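Section 7: Setting up your wildlife listening post

So you've got the recorder out of the box, you've charged the batteries, and you've read Danica's section on formatting the memory card (if you haven't, go back, I'll wait). Now comes the part I like best, which is putting the thing outside where the animals are.

I'm writing this mostly for people joining the Porkurau owl and bat count. The same steps work for frogs, possums or anything else that makes a noise at night. I run the Grornville end of the project and I've put up over 58 of these recorders, a few of them badly.

Before you leave the house

1. Set the clock. Use local standard time and leave daylight saving switched off. Haruna Ebihara matches everybody's recordings against each other, and an hour's difference makes a real mess of her spreadsheet.

2. Type in your site code. It's on the green card in the lid of the carry case. Use capital letters, no spaces.

3. Load the schedule called NIGHT7. It starts recording at sunset and stops at sunrise, and it repeats for seven nights.

4. Make a test recording indoors. Press and hold the center button until the light blinks twice, say your name and site code out loud, then press again to stop. Play it back with headphones. You want to hear your voice clearly, with no crackle behind it.

Note: if you do hear crackle, take the foam cover off the microphone and push it back on straight. That cures it nearly every time.

Picking a tree

5. Look for a trunk about as thick as your thigh. I know a big old tree feels like the right choice, but a very wide trunk blocks sound coming from behind it and you lose half your owls.

6. Stay well back from running water. A creek that sounds lovely and gentle to you will drown out almost everything on the recording. Unathi Matlala once sent me a whole week of what I can only describe as a bathtub filling.

7. Check above your head for dead limbs. If anything looks loose, pick another tree.

CAUTION: Never put a recorder on a tree with a nest hole you know is being used. Move at least 19 paces off. Breeding pairs can abandon a nest if people keep turning up at the foot of it, and no recording is worth that.

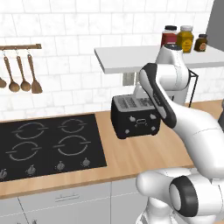 8. Wrap the strap around the trunk at chest height with the buckle facing you. Pull it snug, then give the recorder a good wiggle. It shouldn't slide at all. Please don't use nails or screws, the landowners at Pondano were very clear about this and they're kind enough to let us in.

9. Turn the microphone so it points away from the trunk and very slightly down. Slightly down keeps rain from sitting in the foam.

10. Trim nothing. If a leafy twig is going to tap on the case, shift the recorder up or down the trunk until it's clear. (A twig tapping all night looks surprisingly like a woodpecker with a problem.)

11. Switch on. The light goes red, then green, then off. Off is good! It means the unit is asleep and waiting for sunset.

12. Write down where you are before you walk away. Take the GPS reading, yes, but also jot a few words a stranger could follow, like "second fence post past the gate, then uphill." Everything looks different a week later.

Note: a solid red light means the card is full or missing. Three quick red blinks means low battery. Any other pattern, turn it off, count to ten, and start again from step 11.

Collecting it

13. Go back in daylight, after the seventh night. Switch the recorder off before you undo the strap, or the last file may not save.

14. Brush off any ants and spiders before the case goes in your bag. I say this with feeling.

15. Copy the whole card to your computer and don't rename anything. A normal week gives you a lot of files. My biggest so far, from the ridge at Ueda, was 2,238 of them, mostly bats, and it took an entire evening to copy across.

CAUTION: Don't wipe the card until Toshiko Iwasaki has emailed to say your upload arrived complete. We lost a good run of frogmouth calls that way last January and I'm still a bit sore about it.

16. Take the batteries out if the recorder won't be used again within the month. Store it somewhere dry with the lid open a crack.

If you're sharing a unit with a neighbor, fill in the logbook page before you hand it over, including anything odd you noticed. Haruto Kinoshita has spare pages, straps and foam covers, and he'll mail them to you if you ask. The next section covers listening back and tagging the calls.

Last updated 1/22/22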